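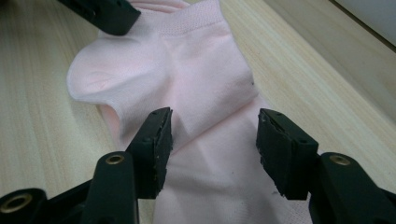 Open fingers over the lower half of a pink ankle sock, with a fold running down from near the heel.

The Hardest Thing on the Table Is a Sock

By Nuwan Hettiarachchi

9 min read

Orestis Drakos has been trying to explain the word "front" to a computer for most of a year. He is a planning engineer at Ledcombe, a small software company on the second floor of a former bank in Stanavik, and he can talk about the front of a sock for longer than you would think possible.

"A mug has a handle," he told me, pulling a chair up to his desk. "Fine, you grab the handle. A sock has a heel, but the heel can be on the left, the right, underneath, or sort of smeared out into the rest of it. You look at it and you know. I have to write down how you know."

Ledcombe doesn't build robots. It writes the part in between – the code that takes what a camera sees and decides where two fingers should go next. Its main product is a planner called Clinard, and for the past stretch Clinard has been learning laundry. Shirts came first and went pretty well. Towels were almost easy. Then came socks, and the whole team got a lot more humble and, I have to say, a lot more fun to visit.

The trouble starts with the way most robot software likes to think. Give it a box and it can store the box as a position and a rotation: six numbers and you're done. Cloth won't fit in six numbers. Every wrinkle is a new shape, and every touch makes another one. If a fold runs across the middle of a sock, a pinch at the fold picks up two layers or four, depending on where you land, and from overhead all of those can look the same.

Jahangir Sultana runs perception at Ledcombe, and his answer was to stop asking for the whole shape. His network looks at each image and gives back a handful of soft maps. One glows where it believes the cuff is. Another marks the heel. A third, his favorite, tries to say how many layers of fabric lie under each point. He put them up on his screen for me over a picture of a crumpled gray crew sock, and it was lovely to watch: the cuff lit up as a neat bright bar, the heel as a fuzzy blob, and the layer map went blotchy and nervous right along the crease.

"The blotchy part is what I'm proud of," Sultana said. "It used to be confident there. It was confidently wrong! Now it tells the planner, I don't know, be careful, and the planner can do something about that."

What the planner does is surprisingly sensible. Clinard scores a few dozen possible grasps, throws out the ones that sit on nervous patches, and if nothing good is left it picks a move whose only job is to make the next picture easier. Sometimes that's a light drag on the cuff. Sometimes it's a little nudge to the heel. Drakos calls these "tidying moves," and he added them in May after watching the old version go for the same bad pinch over and over.

All of it depends on examples. Ledcombe's come from people working with hand-held grippers, with a camera riding along, so that the recordings show cloth from the same close distance the robot will have. The current sock set holds 3,850 recorded grasps across 28 different socks. You get very used to one view of the world going through them: tabletop, fabric, two black fingers coming in from the bottom.

That set is the domain of Nivaldo Tavares, who writes the tools everybody else complains about. He would like it known that the complaints are down. His replay viewer is named Hämmerli, after a street he used to live on, and it does one thing I've wanted from every piece of software I've ever used. Scrub to any instant of any recording and it shows what the camera had, what Sultana's maps made of it, and what Clinard would choose if you handed it that instant cold. Three panes, one slider.

We spent a happy hour with it. Tavares likes to stop just before contact, with the fingers open and the fabric still where it was. "Everything you need to argue about is in there," he said. "After the fingers close you're only finding out who was right."

So we argued. On one clip the person had gone for the middle of the sock, down past a long slanting crease, while Clinard wanted the cuff. Drakos took the machine's side. Sultana took the person's. Tavares typed a note that said "both ok??" and moved on, and I learned later that this is a real label in the database, question marks included.

Hämmerli also handles the dull checks, and they turned out to matter more than any of the clever stuff. It compares the clock on the camera with the clock on the gripper. It looks for dropped images. It flags any grasp where the finger width jumps in a way fingers can't. Of the full set, 3,833 recordings passed. Tavares looked at every one that failed, by eye, and found that most had the same fault: the two clocks had drifted apart, so the fingers seemed to close before they reached the cloth. A network that trains on that will learn to snap at the air. An early one did.

Another check came from the hardware itself. Finger pads get rough. They chip at the edges, they pick up scuffs, and an old pad doesn't look much like a new one on camera. Sultana's early network had quietly learned to use fresh, clean pads as a landmark, and it got lost when they wore down. His fix was to paint random wear onto the fingers during training – nicks, pale flecks, dull patches – until the network gave up caring. The same trick now goes for specks and lint on the fabric, which had a habit of showing up on the layer map as tiny false folds.

How good is it? On a robot arm in the back office, on socks the network has never met, Clinard took 835 tries at a first grasp over the last test run. I asked for the success rate and Drakos made a face. He gave me the breakdown. It is strong when the cuff is in plain sight, middling when the heel is tucked under, and poor on anything inside out. Dark socks are still rough, too, because creases in black fabric hardly show up. He'd rather publish the number once the inside-out problem has a real answer, and I couldn't talk him out of it.

He does have an idea, though. Seams are thicker on the wrong side, and the toe seam especially leaves a ridge. Sultana thinks a fourth map could find it. Tavares thinks that means relabeling a lot of recordings, and he'd like someone to acknowledge who will be doing that. When I left on Friday evening the three of them were standing at the whiteboard drawing a toe from the inside, and the drawing was terrible, and they were having a great time.

Reader comments (3)

Michalis Giannakopoulos
I work on bin picking and we lost two months to exactly that clock drift. Same symptom, grippers closing early. Wish we'd had a viewer like the one described. Any plan to release it?

twillfan
Loved this. The bit about "tidying moves" is just what I do when I dump the dryer out on the bed and can't find an end to grab.

R. in the valley
Would have liked more on compute. Are the maps made on the robot or on a desktop next to it? Also, how do they deal with two socks stuck together?

Related

The Long Wait for a Robot That Can Tie a Knot
Why Your Warehouse Map Is Always a Day Old
Inside the Log File: Debugging Arms That Move Too Well
Teaching a Camera to Doubt Itself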